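Zippered Pouches and How We Keep Them: Project Report for Textiles and Everyday Objects

Section 2. Why a pouch

I went back and forth on my topic for way too long. First I wanted to do backpacks, then lunch bags, and then I dumped out my own bag one night and realized half of what I carry lives inside little zippered pouches. Pens, chargers, band-aids, a sewing kit I have opened maybe twice. So I picked pouches! My instructor said the topic was fine as long as I looked at real ones and kept notes, and that's how I ended up with a spreadsheet of 47 pouches borrowed from people in my dorm and from the Hikura craft room, where I spent most of my afternoons in March.

The questions I wanted to answer were pretty simple. How is the thing put together? Where does it wear out first? And does the way people fold, stuff or flatten it make any difference?

Section 3. Looking at fabric and zippers

I sorted everything by fabric first, because that's what you notice with your hands. Smooth nylon ones, quilted ones, and then the coarse canvas kind, which turned out to be my favorite group by far. Dark canvas shows every bit of lint (I bought a lint roller halfway through and used up the whole thing), but it also shows you the weave really well, so it's great for learning. Printed lines are even better. If a grid is printed on the cloth, you can see right away where the fabric is bending.

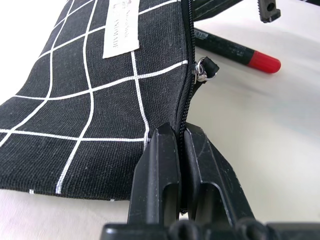 Labels were a side quest that got out of hand. I started writing down where each one was sewn and whether it covered the pattern, and whether the stitching was holding. A sewn-on fabric label makes a little stiff patch, and on the softer pouches the cloth liked to fold right next to it. I didn't expect that at all. I gave labels their own column and then had to go back and redo the first batch, which took me a whole evening.

For zippers I did a pull test on my Väisänen loaner set, which is a box of sample pouches the department lends out. Open and close, 90 times each, writing down any snags. The straight zippers were boring (good for them). The ones that ran along a curve snagged more, mostly when the pouch was empty and floppy. Put something inside and the same zipper behaved a lot better. Pull tabs matter too. A short soft tab is comfy to grab but it slips when your hands are cold, and I like a metal ring in between because then the tab can swing whichever way you're pulling.

Section 4. Folding and handling

OK, this was the fun part. I compared three ways of dealing with an empty pouch: lay it flat, fold it in half, or just scrunch it. I did this on a big table so I could spread out, and I logged 126 tries in total. Yes, my wrists hurt.

Bunched cloth is hard to read. When you pinch a pouch and lift it, the whole thing sags into folds and you lose track of which end the zipper is on. The checked and grid prints helped me here because I could follow a line of squares with my eyes until I found an edge.

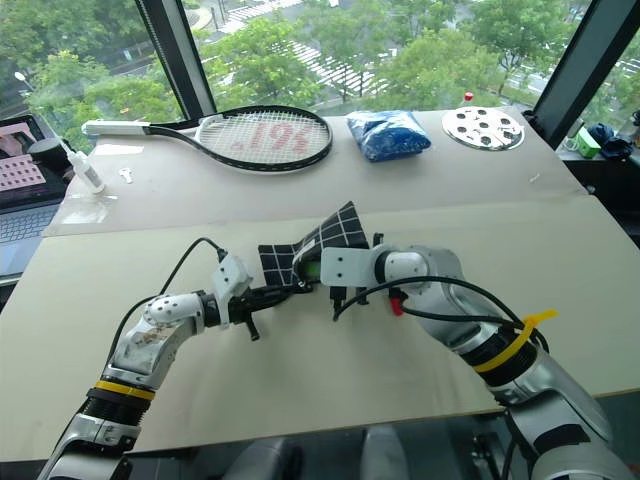 My best method was to find two corners, hold them apart, and let the rest hang before setting it down. If I dropped it straight from a bunch I had to smooth it out by hand nearly every time. Folding in half was quick, but on the Sasel pouches it put a crease right over the zipper, and after 36 folds one slider was noticeably stiffer. I only had the one to test, so please don't take that as a rule.

Section 5. Things I'd change

I would weigh the pouches. I forgot to, and then I had to give them back. I'd also borrow more from the Anex sample shelf, since everything I had from there was quilted and I can't say much about their plain cloth. My snag notes are messy too: early on I wrote "sticky" for pretty much anything, and later I split that into "catches" and "drags." The table in the appendix uses the later words, with the old entries marked by a star.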